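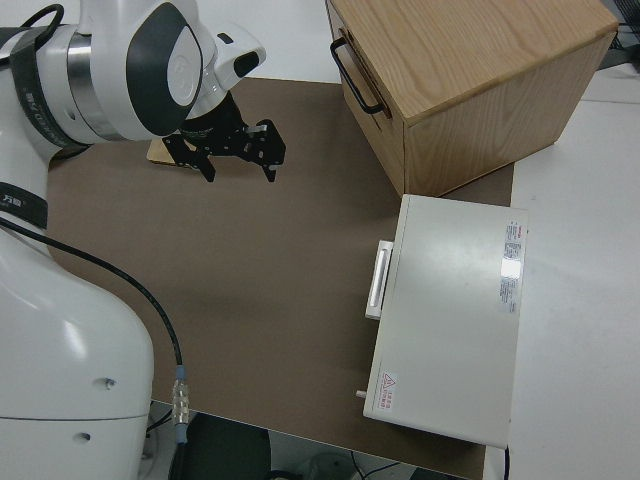 Fault Report: Left Arm Stops During the Plate Task

Our project at Turnport was to have two arms clear and reset a small kitchen table. The main task is lifting a plate out of the dish rack. In August the left arm began to stop partway through the lift. The controller reported a force limit error and both arms froze, with the plate still in the gripper.

The first stop was on a Thursday, in run 18. We restarted and carried on, which was a mistake. We had 4 more stops before we wrote anything down, so the early part of the log is thin.

The rack holds three plates upright: gray, light blue and yellow. The stops only happened with the gray one. We first blamed the grip and lowered the closing force. The plate then slipped in the fingers and the stops continued, so we put the old setting back.
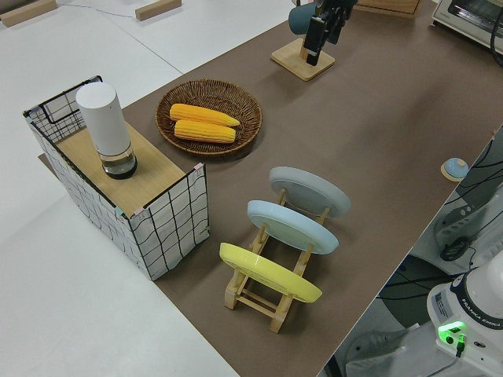
Ekham Institute, Department of Mechanical Engineering
Student Robotics Projects

Cause

Fadwa Bouzid went through the force log, which has 4000 samples per run. In the worst run the sideways force starts climbing at sample 2739, before the arm has moved up at all. The plate was being pushed against a rack dowel as the fingers closed. The rack had shifted on the mat after we last taught the grasp point, and nothing in our program checked where it was. 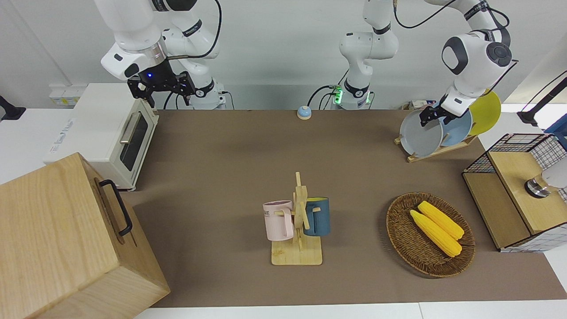 Figure 3. Left gripper closed on the rim of the gray plate.

Safety

Bushra Bhutto reached in to free the plate after the second stop while the arms were still powered. She was not hurt, but our written procedure says to use the stop button first and we did not follow it. The procedure is now taped beside the Pinholm workstation.

Changes made

The rack position is marked on the mat and checked before each session. The grasp point was taught again. The program now opens the gripper and backs off if sideways force rises during closing. We have not yet tested this with the mugs.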